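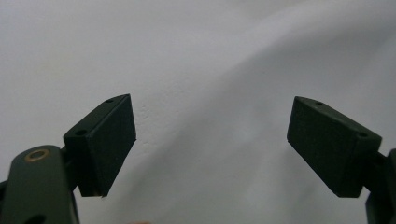 Our club spent most of April on the fingers. The season task at Fevdale is picking up light, floppy things and putting them in a container, and the grippers we started with were fine for blocks and bad at everything else. The ones we use now have a wedge shape, with the flat pads turned in toward each other. Each finger has two small round holes along the top, one up by the tip and one down near the base, and those holes cost me more time than anything else on the part. On my first drawing I had the lower one too close to the edge. Caradog Prydderch, who runs the club, looked at it and told me to print one finger and try it before I printed a full set. I printed a full set.

The second version was fine. I moved the hole, made the block a little chunkier, and left the rest of the drawing alone. I also stopped changing two things at once, which I'd been told to do last year and hadn't done.

The other thing we changed was how we check that the fingers line up. Before, somebody closed the gripper, looked at it from the side and said it was good. Now we open it all the way, hold it in front of something plain and compare the two upper tips. If one is higher, it goes back on the bench. It takes 30 seconds. We do it at the start of every session and again after anybody has dropped one.

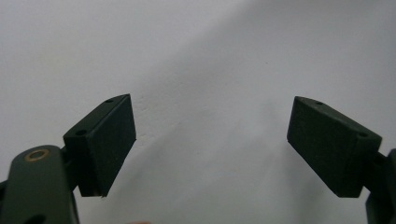
Lleucu Kemeys
Second-year student, gripper build and recording, Fevdale Robotics Club
Posted April 27, 2025

I should say what the grippers are for, as a few people from the first-year group read this and have asked. We have two teams this season. Dridia is building the arm and I'm not on it. Zulu, my team, collects the demonstrations. We do the task ourselves with hand-held grippers, one for each hand, and the recordings go to the people training the software. They call their program Arkero. I had nothing to do with the name.

Recording sounded like the easy job when we split up the work. You pick a thing up, put it where it goes, let go and start over. The first evening I did it for an hour and my thumb hurt the next day. The harder part is being consistent. If you hurry, the recording is short and jerky. If you go too slowly you start making small corrections you'd never make normally, and those end up in the data as well. Caradog's advice was to move the way you would if you were unpacking groceries at home, and that has worked better for me than anything more technical.

We threw out our first 80 recordings. Some were bad because of the old fingers, but most of them were bad because we hadn't agreed on what counted as finished. I was stopping when the item touched the container. My teammate was stopping when both grippers were back at the edge of the board. So half of the set ended in one place and half in another, and there was no good way to fix it afterward. We wrote the rule on a sheet of paper and taped it up: let go, bring both hands back, stop. 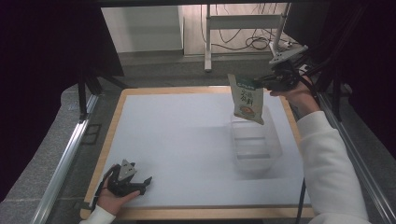 Bags turned out to be the item I had to practice most. Where you grab one matters a lot. If you go for the middle, the pads push the contents out to either side and you end up holding a fold of plastic. The top seam is flat and gives the pads something to close on, so I go for that every time now and let the rest hang. Then it's a matter of lowering it straight down. Containers with clear walls are a bit annoying because the rim is hard to see from above, and I've bumped it more than once. Moving my head doesn't help much. Waiting for the bag to stop swinging does.

I also had to learn to keep my other hand quiet. When I'm concentrating on the right, the left one drifts toward the middle of the board, and I don't notice until I play the recording back. Resting it near the edge has mostly cured that.

As of this week we have 456 recordings that pass the rule on the sheet. Arkero has been trained on part of them and I don't have results to share yet – the Dridia arm was apart for most of the month waiting on a wrist piece, so there's been nothing to run it on. Caradog thinks we'll get a first try in the next few sessions.

Things still on my list for the grippers: a spare pair of fingers printed and drilled, labels for left and right, and some kind of hook so they stop getting put down on their tips. Version 3 of the finger drawing is in the shared folder. If you're in the club and you print from it, please use that one and delete the copy with my initials on it, which still has the hole in the wrong place.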